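Greifbacken für Handgreifer: Iturra oder Clumell?

kabelbinder_90
Hat jemand beide an weichem Stoff probiert? Mir rutscht bei den Clumell alles weg.

Jetgate
Kann ich nicht bestätigen. Meine Clumell halten Frottee gut. Backen mal getauscht?

kabelbinder_90
Ja, 2 Paar. Kein Unterschied.

skikance
Ich bleibe bei Iturra. Stoff am unteren Ende fassen, dann geht es.

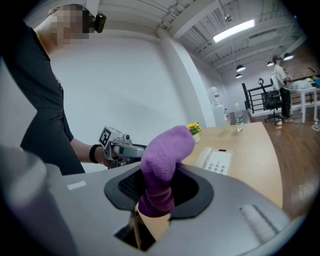 Lila Stoffteil zwischen den Backen, links der zweite Greifer

Jetgate
Bei dünnem Stoff sähe das anders aus.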